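**Story collection or novel first? Stuck on what to send out**

Posted Mon 2 November by tansy_b

Hi all. Ive got a finished story collection, 139 pages in the manuscript, and half a novel set in the same town (Lerngate). Small press called Jotska opens for subs soon and takes either, but only one per person. Four of the stories have already been in magazines. Do those count against me? And do I say the novel exists or keep quiet — a friend says it looks unfocused. Cover letter is max 300 words so not much room to explain.

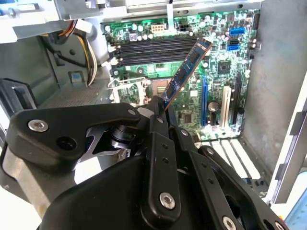 **Angus Leckie**

Send the collection. It's finished, the novel isn't, end of. Had the same choice with my Pollock stories and dithered till the window shut. Magazine credits are a plus as long as the rights have come back to you, so dig out the old emails and check. List them on a separate page at the back, title and magazine and year.

Mention the novel in one line. Last line of the letter. Something like "I am working on a novel set in the same town." Don't describe the plot.

Order matters more than people think btw. Best story first, second best last, and dont put two with the same narrator side by side. I moved my opener three times and the one I ended up with was the shortest in the book. 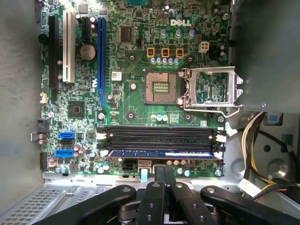 *Inside the case, processor socket open.*

**mrs_quill**

depends what they published before?? read a couple of theirs first. novels sell better, everyone knows that 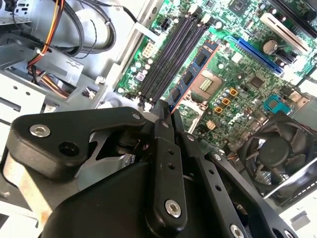 **hob_and_kettle**

Disagree a bit with Angus on the last line thing. If the town is the hook, put Lerngate in the first paragraph, then the novel makes sense when it turns up. My letter for Lilora opened with the place and they asked about it straight away. Still a no in the end, but a nice no, two paragraphs.

Also check wether they want the whole manuscript or a sample. Some ask for three stories only, in which case send three that sound different from each other. And page numbers. Please put page numbers.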